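An Afternoon at the Gralleck Open House
Posted Jul 1, 2026

My sister-in-law has been after me for years to get out to Meltley and see what the Gralleck people are doing in the old furniture warehouse, and this summer I finally ran out of excuses. It's a pretty drive, 84 miles if you skip the toll road, and I brought a sandwich along because I don't trust open houses to feed you. (They did feed you. There was a very good potato salad.)

I should say up front that I am no engineer. I ran the kitchen and laundry side of a retirement home until I stopped working, and I went with one question in my pocket, the same one my old staff would have asked. Can any of these machines do the dishes yet?

Our group was led around by Jaanus Zariņš, a tall, patient man who had clearly given the tour several times that day and still seemed glad to be giving it. He started us in the shop-floor hall, where an arm they call Prorkenari was moving small boxed parts from a bin to a shelf. I liked Prorkenari very much. It was steady, and it didn't seem to mind being stared at. Jaanus told us it had put away 2907 boxes since January and dropped a handful, and that the boxes were all one size, which he admitted was a big help. A woman behind me who works in a hardware store asked what it would do with a bag of loose hinges, and he laughed and said it would have a bad day.

Then we went through to the household side, which was what I had come for. They work on kitchens, beds and laundry there, and the kitchen talk was the longest and to my mind the best. Jaanus asked us to think about an everyday sink, a glass bowl with food left in it, a mug on a saucer that isn't sitting flat, and to think about everything our hands know about those things before we ever touch them.

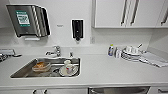
Glass is the worst of it, he said. The cameras look straight through it and see the steel behind, and the steel throws back every light in the room. A person just reaches in. The machine they use for this work is called Oei, and Oei has to make up its mind where the rim of a bowl is, how hard to pinch it, and whether the mug next to it is going to tip over when the bowl comes up. They've run it through 400 practice pickups on bowls alone, and by his own telling it still does far better with a plain white mug than with anything you can see through.

We got to watch one try, a cereal bowl going from a counter into a dish rack. It took 145 seconds! I timed it on my watch, and I'm afraid I was holding my breath for most of them. Everybody clapped when the bowl went in, and I clapped too, though I did think of the women I worked with, who would have cleared a whole table in that time and told you about their grandchildren while they did it.

I asked about scrubbing, naturally. Jaanus said that loading and wiping were coming along but that knowing when a dish is clean is a separate headache, and they've mostly left the stuck-on food to the dishwasher for now. I told him that was what my husband does, too. He wrote down what I said about stacking, that you want the heavy plates at the bottom and nothing with a handle poking out where a sleeve can catch it, and he asked me a couple of good questions about how we trained new people. I was flattered, I'll admit it.

So can they do the chores? On the shop floor, with the same box over and over, I'd say yes, and I'd be happy to have Prorkenari on my team. At home I'd say a little, slowly, with somebody standing by. I'd let Oei put away my mugs. My mother's glass serving bowl stays with me.

If you want to go, parking is behind the building and the entrance is on the side facing the creek. Wear comfortable shoes, it's concrete all the way through, and ask for Jaanus if he's there.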